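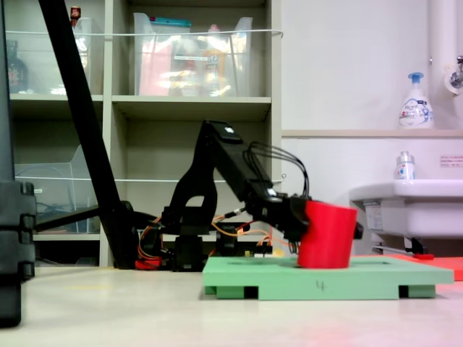
Our old cat has to lose weight, so since February I weigh her food on the kitchen scale. The vet at Zeswood said 60 grams of dry food in a day, in four portions of 15. Before that I used a coffee mug and I was giving her much more than I believed.

The first week was difficult. She was sitting beside the cupboard at five in the morning and crying — very loud for such a small animal. Now I keep the last portion for late evening and she sleeps until my alarm.

On Thursday we go back for the weighing. I also want to ask about her teeth, as she chews only on the left side.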